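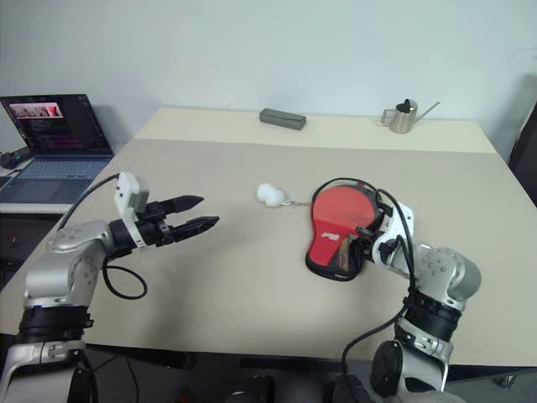 *Two arms, one table. Thursday.*

Quick one before work, coffee going cold. Fight night at the Skistach hall and I got home way too late so forgive the spelling.

Main event first. Petersen vs. Zeden, five rounds, and I had Petersen losing. Told everyone. Wrote it on here back in September even. Well. Henrik Petersen walks out looking half asleep, eats two hard rights in the first minute, and then just... starts wrestling. Since when does he wrestle?? Three years of watching this guy stand and trade and now he's hitting double legs off the fence like he grew up on a mat.

Rounds two and three all him. Four was ugly — Zeden found the body and Petersen was breathing through his mouth by the bell. I gave it to Zeden, my brother didn't, we argued about it in the parking lot. Fifth was close but the late takedown probably stole it. Split decision. I can live with it.

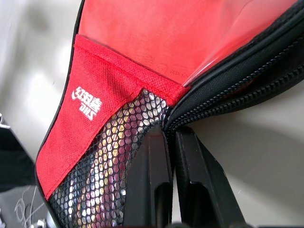 The co-main was the one I really wanted and it lasted less than a round. Urari came in on short notice, up a weight class, and caught Schmieder with a knee coming in. Clean. Stoppage was fine, I don't care what the guys behind me were yelling. Schmieder went down face first, what do you want the ref to do, wait?

Crowd was good. They said 3000 on the mic, no chance, closer to 2000 I'd say, with the whole upper left side dark. Still loud. Loudest for the walkouts, quiet for the grappling, same as always. Drives me nuts. People were booing a really nice half guard battle in the second prelim and I nearly turned round and said something.

Undercard, fast:

- Opener was a draw, forgot it already
- Second one, the half guard fight, best thing before the co-main
- Third got pulled, somebody missed weight
- Fourth, head kick, wow

Next card is supposed to be after New Year, same hall. Urari wants the winner of last night and I think he gets smothered for 15 minutes. But then I picked Zeden so what do I knwo.

Scorecards later if I can find the napkin I wrote them on. Gotta run, bus.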